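Support > Shared Mail and Calendars > Tickets > Closed

Calendar entries shift by one hour after import from Palach
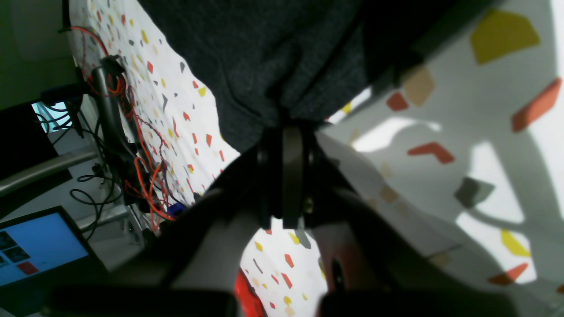
Opened by: Solène Pichon
Assigned to: Lanying Shen
Product: Ullow Calendar Server, self-hosted
Opened: May 21, 2024
Priority: Normal
Status: Closed, workaround applied, fix scheduled

Summary

After moving the Ostapchuk office from Palach to Ullow, recurring calendar entries created before the move display one hour late. Single entries display correctly. Entries created in Ullow after the move also display correctly. The import tool reported no errors.

Original report (Pichon)

We exported all calendars from Palach as one archive and ran the standard import overnight. 240 recurring entries came across. The next morning the front desk reported that the weekly planning call had moved from 9:00 to 10:00. I checked my own calendar and found the same thing on every recurring meeting.

Things I tried before opening this ticket:

- Logged out and back in. No change.
- Changed the display time zone in user settings to UTC and back to Eastern. Entries move as expected, but the extra hour stays.
- Opened the same calendar from a phone. Same wrong time.
- Deleted one entry and imported it again on its own. Same wrong time.
- Created a new weekly entry by hand at 9:00. Displays at 9:00.

The server clock is correct and the operating system time zone is America/New_York. Import log attached to ticket.

Reply (Shen)

The phone result rules out a browser problem. The wrong value is either stored on the server or calculated there. Please send the raw text of one affected entry from the Palach archive and the same entry exported again from Ullow. Remove names and meeting notes if needed. I only need the start line, the rule line and the time zone block.

Also confirm whether any affected entry was first created during the winter months.

Reply (Pichon)

Both sent. The planning call was created in January, two years ago. I looked through the others and found recurring entries created in June that are also wrong, so I don't think the season matters.

Reply (Shen)

Agreed, season of creation is not a factor. The relevant part of the Palach export is this:

DTSTART;TZID=Eastern Office:20220110T090000
RRULE:FREQ=WEEKLY;BYDAY=MO

"Eastern Office" is not a standard zone name. Palach lets an administrator define a named zone, and the definition is written into the archive as a time zone block. In your archive that block contains a standard time section with an offset of -0500 and no daylight section.

Ullow does what the block says. It places the meeting at 9:00 in a zone that is always five hours behind UTC, then shows it in America/New_York, which is currently four hours behind. The result is 10:00. If you page back to February in the same series you should see 9:00.

Single entries were exported by Palach in UTC and never use the block. That accounts for the difference between the two kinds.

Reply (Pichon)

Confirmed. February shows 9:00, and the display changes to 10:00 on the second Monday in March. I had only been looking at current weeks.

Why did Palach show the correct time if the zone has no daylight section?

Reply (Shen)

Palach ignores the block for its own display and uses the office setting on the server. The block is only written at export. I can't tell from the archive who set up the zone or when.

Workaround

1. Stop the sync service so that clients do not pick up partial changes.
2. Back up the calendar store. Do not skip this step.
3. Run the zone remap tool in report mode with source "Eastern Office" and target America/New_York.
4. Read the report. Each line should show the same local start time before and after. If the start time differs on any line, stop and post the line here.
5. Run the tool again in write mode.
6. Start the sync service and force a full refresh on clients.

The tool changes the zone name on the entry and leaves the local time alone. Do not use the bulk shift command to move entries back by one hour. It would correct the summer dates and break the winter ones.

Reply (Pichon)

Report mode listed 240 entries. 12 of them had a different start time after the remap, so I stopped at step 4. One line is posted below.

Sollenlow review | before 14:00 | after 15:00 | modified locally

Reply (Shen)

Those were edited in Ullow after the import. Someone dragged them to the right place on screen, so the server stored a corrected value and the tool converts it a second time. Add the option to skip locally modified entries, run report mode again, then fix the skipped ones by hand in the web client.

Reply (Pichon)

Second report was clean. Write mode finished in 27 seconds. I corrected the skipped entries by hand and checked the planning call in February, May and November. All show 9:00. One phone kept the old times until the account was removed and added again.

Resolution (Shen)

Cause: custom zone in source archive with no daylight section. Import accepted it without a warning. A change request has been filed for the import tool to flag any zone name it does not recognize and ask for a target before writing. Administrators importing from Palach before that release should search the archive for TZID lines and compare the names with the standard list.

Ticket closed with reporter's agreement.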